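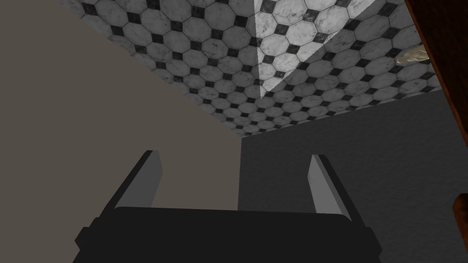 Joduver Robotics Group, Simulation Desk

Section 7. Before you start a run: the house rules

I'm Nia Jenkins, and I look after this part of the guide, so if a step is wrong, blame me first. You've got the simulator installed by now (if not, go back to Section 6, I'll wait!). What follows is how we all agree to start a run, so that your results can sit next to mine and Gil-soo's without a fight.

1. Load the room, then load the arm. Always in that order. If you do it the other way around the arm picks up the floor height from whatever room was open last, and you'll be hunting for that mistake all afternoon.

2. Open the gripper all the way and leave it empty. Look through the wrist view and check that you can see both fingers, with clear space between them. In our start pose the palm sits along the bottom of the view and the fingers point up at the corner, where the taupe wall meets the dark gray one under the octagon tiles.

3. Write down the room seed. Ours is 246 for practice runs. Please don't make up your own for practice, I've had to throw out 21 runs that way and I was not cheerful.

4. Set the speed limit to the practice setting. Yes, even in simulation. The same settings file goes to the real arm later, and Eero Savolainen and I both feel strongly that a fast habit learned on a screen comes along with it.

Caution: never copy a settings file straight from a simulated run to the real cell. It has to be read through and initialed by a second person. Hilkka Jääskeläinen and Ulla Savolainen can both do this.

5. Close the gripper once, open it once, and watch both fingers. They should move together. If one lags, stop there and reload the arm.

6. Test the stop key before the first real move. Press it during a slow wrist turn, check that the arm holds still, then clear the stop and go back to the start pose.

Note: a change of light or wall finish counts as a new room. I know, it's only paint! But the camera side of the software cares a lot, so save it under a new name and put the change in the log.

7. Start the log, type your initials, and go. A normal practice run takes some 113 seconds. If yours is still going well past that, press stop and save the log anyway, the bad ones are useful to me.

Steps 3 and 6 were reworded on 2018-12-16. Older printed copies can go in the recycling.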